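Otska Kitchen Notes
@otskakitchen
Apr 1, 2018

OK, I have been threatening to do this thread for ages and the kettle is on, so let's go. Ketchup! Homemade ketchup, store ketchup, ketchup that has never been near a tomato. I love all of it and I have opinions.

14 replies · 39 likes

First thing: ketchup didn't start out as a tomato sauce. The word most likely goes back to a fermented fish sauce traded around Southeast Asia and southern China. English cooks got a taste for it and tried to copy it at home with whatever they had.

What they had was mushrooms. And walnuts. And oysters, and anchovies, and in at least one old cookbook I own, cucumbers. If you've ever had Worcestershire sauce you already know the general neighborhood – thin, dark, salty, a splash at a time.

Mushroom ketchup is the one I'd tell anybody to make first. Chop up a big pile of mushrooms, salt them heavily, leave them overnight in a bowl. By morning they're sitting in this inky brown liquid and the whole kitchen smells like a forest floor (in a good way!!).

Then simmer the lot with a little vinegar, mace, black pepper, a clove or two. Squeeze it through a cloth. Put it in gravy. Put it in beef stew. I put it on scrambled eggs and then stood at the counter eating scrambled eggs out of the pan.

6 replies · 52 likes

Save the squeezed-out mushrooms, by the way. Dry them in a low oven and grind them up and you've got mushroom salt.

Tomatoes come into it in the early 1800s, in America. Those first tomato ketchups were still pretty thin, with a lot of spice and not much sugar. The thick sweet stuff came later, when makers started using riper tomatoes and a whole lot more vinegar and sugar to keep it from spoiling.
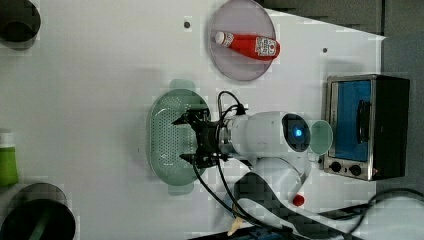 And that vinegar and sugar is why it tastes like nothing else on the table. Sweet, sour, salty, and savory all in one spoonful. Mustard can't do that. Mayo can't do that. I will be taking no questions from the mayo people.

It's also why it behaves so strangely. Ketchup is a shear-thinning fluid, so it sits there like a solid until you push on it hard enough, and then it suddenly runs. That's the whole story of the glass bottle and the ruined plate of fries.

22 replies · 100 likes

The homemade tomato version, since a few of you asked last time. I've made 21 batches at this point and I keep coming back to the plain one: canned whole tomatoes, cider vinegar, brown sugar, onion, salt, allspice, a bit of clove, a bit of celery seed. Go easy on the clove. No, easier than that.

Cook the onion slowly until it's soft and gold. Tomatoes in, everything else in, and let it bubble very gently with the lid off. Stir more often as it thickens, the bottom catches fast. Then blend it, push it through a sieve, and put it back on the heat until a spoonful on a cold saucer doesn't leak a ring of water.

It will taste too sharp on the day. Leave it in the fridge for 2 days before you decide you hate it!

My other favorite is banana ketchup, from the Philippines. Mashed banana, vinegar, sugar, spices, usually colored red. It's softer and fruitier and it is SO good on fried chicken or stirred into spaghetti sauce. I came home from Azevedo, the little grocery by the bus depot, with three bottles and a very heavy bag.

9 replies · 68 likes

Also on the list: plum ketchup with pork, cranberry ketchup in a turkey sandwich, and the curry kind on sausages, which I could drink. Blueberry I've tried once. It was purple and odd and I'd probably do it again.

Where it belongs: meatloaf (in it AND on it), baked beans, sloppy joes, the sauce for sweet and sour chicken, fried rice wrapped in an omelet. A teaspoon in a tomato soup that tastes flat works wonders too.

Fridge or cupboard? The store kind is acidic enough to sit out for a while, but it keeps its color and flavor longer cold. Homemade goes in the fridge, always, and I use mine within a few weeks.

I've got gooseberries in the freezer from last summer and a half-formed plan for them, so gooseberry ketchup is next. If anyone has a walnut one that works, please send it to me – my green walnuts went moldy and I'm still sad about it.

31 replies · 47 likes

More from this account
Pickle brine, and what I put it in
The Flurkance cookbook swap: what I came home with
Stostia market in April: rhubarb, ramps, eggs
A short thread on brown mustard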